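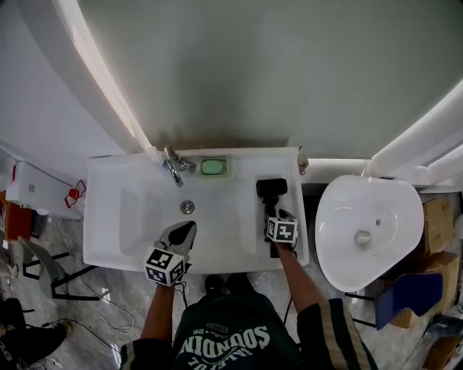 Baloyi reports that the Skumley evolution will not trigger in the current build of Stuma. The creature is at level 34, holds the Tide Charm, and has been leveled twice by battle since the charm was equipped. The evolution screen does not open either time. Reported severity is medium.

Ticket 591
Component: Creature progression
Platform: Desktop, build 967
Status: Fixed, pending release

Steps to reproduce, as submitted
Load a save with Skumley at level 33 or below. Equip the Tide Charm. Win a battle in any route south of Enholm. Gain a level to 34 or higher. Expected: evolution screen. Result: normal level-up screen, no prompt.

First response, 9:40 a.m.
Could not reproduce on a new save. Skumley evolved at 34 on the first attempt. Requested the save file and the value of the Evolution Prompts setting in the Gameplay menu.

Reporter reply, 11:15 a.m.
Save attached. Evolution Prompts is set to On. The problem also occurs after a restart and after verifying the game files. Two other creatures in the same party evolved normally in the same session, neither of them by held item.

Analysis
Reproduced with the attached save. Tested the following:
Removed and re-equipped the charm: no change.
Moved Skumley to party slot 1: no change.
Traded the charm for a second copy bought at the Enholm market: evolution triggers at the next level.
Put the original charm back on a different Skumley: no evolution.

The fault follows the item. The original charm was picked up in the harbor cave before the February patch. That patch split held items into two groups, battle and progression, and changed the item's internal ID. The save converter updates items in the bag but skips items stored in the storage box. This charm was in box 3 when the save was converted, so it kept the old ID. The name and icon display correctly in either case. The evolution check reads only the new ID.

Workaround
Buy a replacement charm at Enholm and equip it before the next level-up. Moving the old charm from the box to the bag does not repair it. Do not sell the old charm, as the shop menu closes without paying.

Resolution
Converter now walks all storage boxes on load and rewrites old IDs. Tested with the reporter's save: original charm works, Skumley evolves at the next level gained. The shop menu error has been split into its own ticket.

Reporter reply, 4:05 p.m.
Workaround confirmed on my side. Will retest the old charm when the patch is out.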